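Home » Reviews » Solar » Dravix Balcony Panel Kit

Review: Four Months With the Dravix Balcony Panel Kit

By Ermira Yordanov

I've wanted solar since we moved in, and as renters on the third floor I figured it would never happen. Then the Dravix kit went on sale for $339 and I jumped! It's two slim panels, a small inverter and a cable that runs to an outdoor outlet (check your local rules and your lease first, I did both).
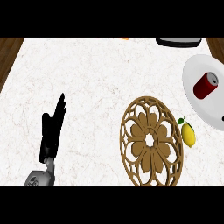

White marble with faint pinkish-brown veins, wood floor behind.

Setup took me one evening in April, and most of that was the railing brackets. They're great brackets, heavy and well finished, but the printed guide skips the step where you flip the lower clamp. I emailed support and a very patient person named Fabrice Vasseur sent me a corrected page the next morning.

So far we've made 87 kilowatt-hours, on a balcony that loses the sun by two. I love checking the app with my coffee. It updates every minute and keeps the hourly history, though I do wish it would export to a spreadsheet.

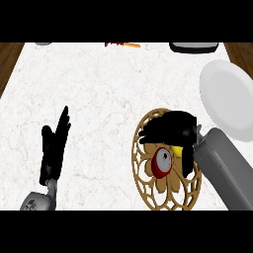

The marble tabletop, with a plate toward the upper right.

My neighbor Zulema has the Jidetti kit, and her inverter hums. Mine is silent, even at noon.

Rating: 4 out of 5. One point off for that guide.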